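Puvesine Garment Handling Set

Data card, version 9. Last changed 15 January 2018.

Puvesine is a hand-held gripper kit sold by Drevari, with a software package for turning recordings into robot training data. This set comes with the kit. It covers one task: handling a sweater on a bed, with a person holding the gripper. Buyers can use it to test their setup before they record anything of their own.

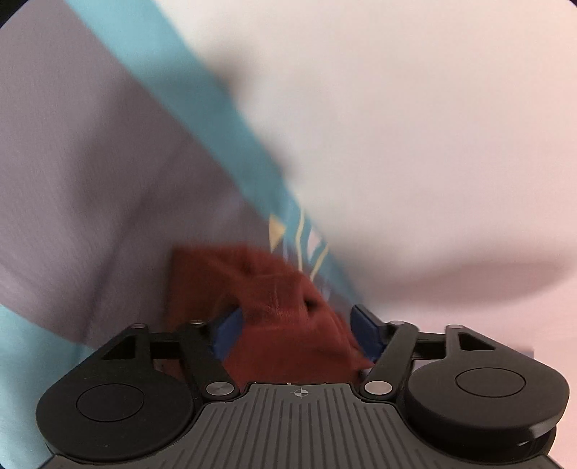

Contents

770 episodes for training and 109 held back for testing. Each episode has video, finger opening over time, and the estimated path of the tool. Another 151 recordings were dropped because the path was lost partway through. They are listed in dropped.txt but are not part of the download.

Recording

All views come from the camera on the tool. The lens is very wide, so straight edges bend toward the sides and the corners go dark. Use the calibration file in the calib folder if your code needs a flat view.

The finger pads are blue and the body is black, which makes masking the tool fairly simple. A fixed mask works for the body – the fingers need one that follows the opening value.
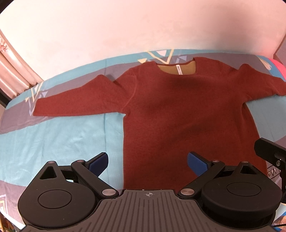 Labels

Every episode has a start, a first grasp, a release and an end. Labels were made by hand at Trutimden and checked by Ulises Paredes. Grasp points are given on the cloth in view coordinates. If the cloth hides the pads, the point is marked "covered" and should be left out of scoring.

Known problems

Fast moves blur the cloth, mostly right after a grasp. The bedspread has a busy pattern, and a model trained only on this set may learn to lean on it.

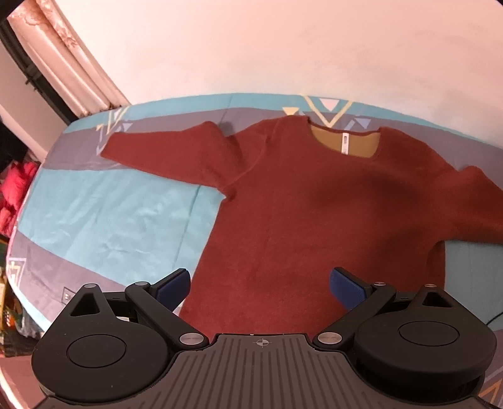 The loader expects Ghasemi format 2. Older files can be changed over with convert.py, but label times will be rounded to the nearest video sample.

Terms

Free to use for kit owners, including in paid work. Please don't repost the raw video. Send label fixes through the support page, with the episode number and the corrected time. The next update is planned for September.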